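Home | Club Handbook | Builds | Calendar | Contact

Merkham Robotics Club Handbook
Section 7: Setting Up the Spoon Sorting Task

Welcome to everybody's favorite station! New members usually want to go straight to driving the arms, and we do understand, but please read this section through once before you switch anything on. The Kobori cell is shared by both student teams, and a good set-up makes life much nicer for whoever comes after you.

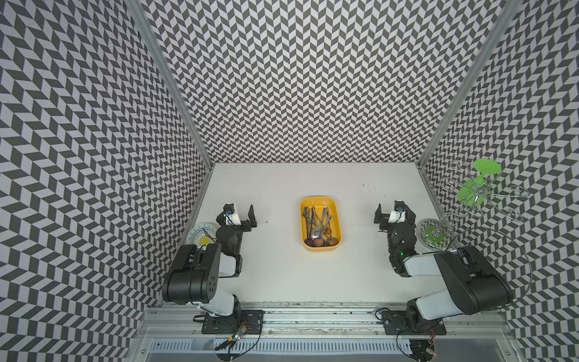
Fumiko Matsuda
Student build lead, Merkham Robotics Club

1. Wipe the tabletop and let it dry. The old specks and scuffs won't come off, so don't wear yourself out scrubbing.

2. Set the yellow tray in the middle, where both grippers can reach it, and put the utensils in. A messy pile is fine (a messy pile is the whole point, really).

3. Open the Tritarow program and choose the practice profile. Speed should read 20 percent. Leave it there until your mentor has signed your card.

CAUTION: Keep hands, sleeves and hair outside the walls whenever the arms have power. Call out "arms live" before you start, even if you think you're alone in the room.
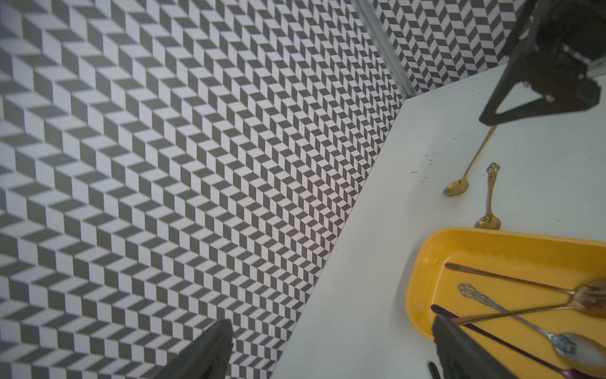 4. Bring up both wrist views and check that you can see the fingertips in each one. If a view is dark, stop the program and look at the cable before you try anything cleverer.

5. Run one arm at a time for your first few picks, with the other one parked well back. Thin handles are harder than they look, so come down slowly and close gently. 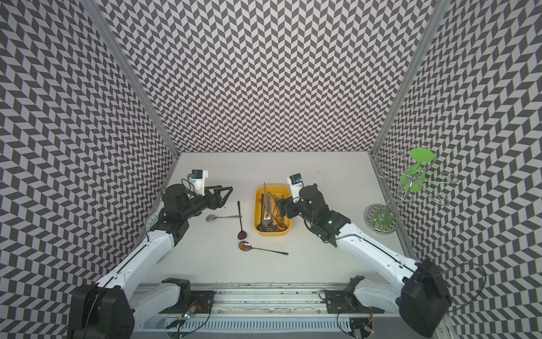 Note: When a spoon lands on the table, leave it and carry on with the run. Write it in the log as a drop. We learn a great deal from drops, and Kimie Onishi used a whole term of them for her January talk at Isden.

6. Stop after 60 minutes and give the motors a rest. Get yourself a snack while you're at it!
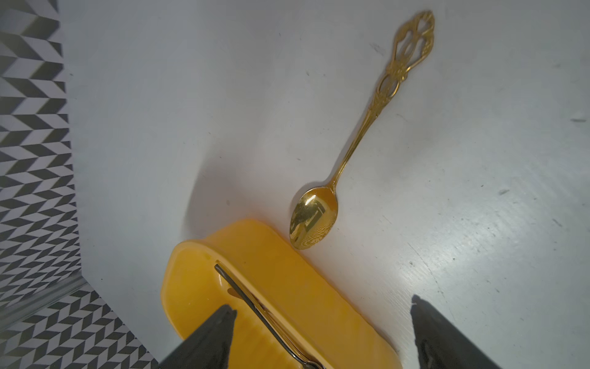 7. Before you save, type your team name and a line or two about anything odd, such as a shiny bowl that confused the program. Then park both arms, cut the power, and wash the utensils in the sink down the hall.

Last updated 16 November 2025

14 comments | 7 shares

Related sections
Section 6: Powering the Arms Up and Down
Section 8: Reading Your Drop Log
Care of Cables and Wrist Cameras
Getting Your Mentor Card Signed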